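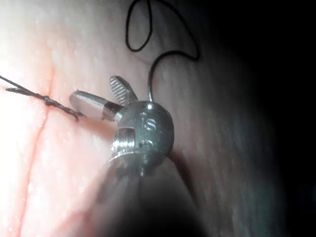 Trabajo final de Hábitos y Entorno: ¿dormimos peor en la residencia?

Pues empiezo por el porqué, que el profe Hamada (Shigeru Hamada, el tutor del proyecto) siempre nos lo pide en la primera línea. Vivo en la residencia Rantala, en el lado que da a la avenida, y desde que llegué duermo fatal - o eso creía yo. Quería saber si era cosa mía o del ruido, así que en febrero me puse a apuntarlo todo en un cuaderno.

Pasé una encuesta por los pasillos y me contestaron 180 personas, ¡muchas más de las que esperaba! Además, nueve compañeros llenaron un diario de sueño durante 20 noches, con la hora de acostarse, las veces que se despertaban y el café del día. Santeri Kallio me ayudó con las tablas, porque yo con las hojas de cálculo me peleo bastante.

Lo que más me sorprendió fue que los del lado de la avenida no se despertaban más que los del patio. La diferencia estaba en la hora: quienes se acostaban cada día a una distinta puntuaban peor su descanso, tuvieran la ventana donde la tuvieran. Con el café no saqué nada claro (medio pasillo apuntaba "un café" sin decir el tamaño, fallo mío por no preguntarlo).

Si lo repitiera, mediría el ruido de verdad y no con un "mucho, poco, nada". También metería a la gente de la residencia Terkard, que está en una calle tranquila y serviría para comparar.

De momento me acuesto a las doce y media todos los días, menos los viernes. Los diarios completos van en el anexo 2.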